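스캄브리지(Skambridge) 등나무 스타일 수납 바구니 2종 세트 상품 안내

상품명: Skambridge 엘스카(Elska) 수납 바구니
판매처: 치보드홀름(Civodholm) 생활용품 편집몰
구성: 대형 2개
개당 무게: 702g
권장 적재량: 개당 2kg 이하
배송비: 2,000원 (도서산간 별도)
상품 코드: ELS-702
등록일: 2020년 12월 25일

먼저 읽어 주세요

바구니 하나로 집이 정리된다는 말을 저희는 별로 믿지 않습니다. 바구니를 사면 바구니가 하나 늘어날 뿐이고, 그 안에 들어간 충전기와 영수증은 대개 다음 이사 때까지 그대로 있습니다. 그래도 이 제품을 들여온 것은 비슷한 가격대의 바구니를 여러 종 받아 봤는데 그중 바닥이 덜 처졌기 때문입니다. 덜 처진다는 것이지 안 처진다는 뜻은 아닙니다.

제조사 스캄브리지의 소개 자료에는 "장인의 손길", "공간에 숨을 불어넣는" 같은 표현이 많습니다. 번역해서 옮길까 하다가 뺐습니다. 손으로 엮은 것은 맞다고 하는데 어느 공정까지가 손인지 문의했을 때 명확한 답을 받지 못했습니다. 확인되면 이 페이지에 추가하겠습니다.

소재와 마감

몸통은 종이 끈을 꼬아 만든 페이퍼 라탄이고 안쪽에 철사 심이 들어 있습니다. 천연 등나무가 아닙니다. 검색에 "라탄 바구니"로 걸리다 보니 오해하고 주문하시는 분이 계셔서 다시 적습니다. 물세탁은 안 됩니다. 제조사는 "생활 방수"라고 표기했지만 젖은 수건을 하룻밤 넣어 두었더니 바닥 쪽 끈이 부풀었고, 말린 뒤에도 모양이 완전히 돌아오지 않았습니다. 욕실용으로는 권하지 않습니다.

색상은 내추럴 한 가지입니다. 생산 시기에 따라 색 차이가 있습니다. 지난 7월 입고분은 그 전보다 눈에 띄게 노란 편이었고, 같은 세트 안에서도 두 개의 색이 조금 다를 수 있습니다. 색이 꼭 맞아야 하는 분은 매장에서 직접 보고 고르시는 쪽이 낫습니다.

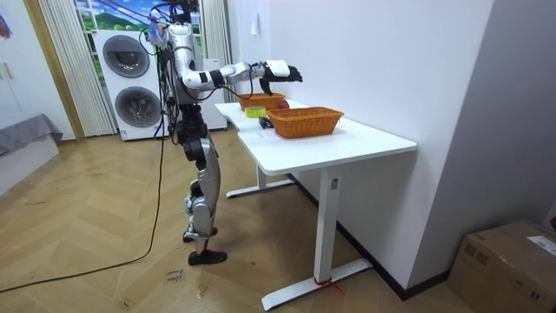
흰색 스탠딩 데스크와 바구니, 바닥은 헤링본 무늬 원목 마루

책상 위에 둘 때

스탠딩 데스크에서 쓰신다면 상판 깊이부터 재 보세요. 바구니 지름이 꽤 커서 모니터 받침과 같이 두면 키보드 자리가 애매해집니다. 높낮이를 자주 바꾸는 책상이라면 상판 가장자리에 두지 마시고요. 바닥에 미끄럼 방지 처리가 되어 있지 않아 매끈한 상판에서는 조금씩 밀립니다. 얇은 펠트를 깔면 나아지는데 펠트는 구성에 포함되지 않습니다.

서류 보관용으로 쓰고 싶다는 문의도 많습니다. A4 용지는 눕혀서 들어가지 않고, 세우면 위로 올라옵니다. 서류에는 그냥 서류함을 쓰세요. 실타래, 행주, 리모컨, 간식 봉지 정도가 무난합니다.

비교: 주라벨(Zhuravel) 바구니

같은 몰에서 판매하는 주라벨 바구니와 무엇이 다른지 자주 물어보십니다. 주라벨은 뚜껑이 있고 더 가볍습니다. 대신 손잡이가 따로 끼우는 방식이라 무거운 것을 넣고 들면 빠지는 경우가 있었습니다. 엘스카는 뚜껑이 없고 손잡이가 몸통과 이어져 있습니다. 먼지가 신경 쓰이면 주라벨, 자주 들고 옮기면 엘스카입니다. 둘 다 가격만큼의 물건이고 대를 물려 쓸 물건은 아닙니다.

"하중 테스트 500회 통과"에 대하여

포장에 적힌 문구입니다. 몇 kg을 넣고 어떤 방식으로 들었는지는 적혀 있지 않습니다. 시험 성적서를 요청해 둔 상태이고 받기 전까지는 이 수치를 구매 근거로 삼지 않으시길 바랍니다. 위에 적은 권장 적재량은 저희가 써 보고 보수적으로 잡은 값입니다.

관리 방법

마른 솔로 결을 따라 털어 주세요. 얼룩은 꼭 짠 천으로 두드려 닦고 그늘에서 말립니다. 처음 며칠은 종이 냄새가 납니다. 섬유 탈취제를 뿌리면 얼룩이 남으니 창가에 두는 편이 낫습니다. 직사광선이 드는 자리에 오래 두면 색이 바랩니다.

교환 및 반품

수령 후 7일 이내, 사용 흔적이 없는 경우 가능합니다. 끈 끝이 살짝 튀어나온 것, 좌우가 약간 비뚤어진 것은 불량으로 보지 않습니다. 철사가 밖으로 나온 것은 불량이니 사진과 함께 문의 게시판에 남겨 주세요. 세트 중 한 개만 반품하는 것은 어렵습니다.

함께 본 상품: 주라벨 뚜껑 바구니 / 엘스카 소형 트레이 / 치보드홀름 펠트 매트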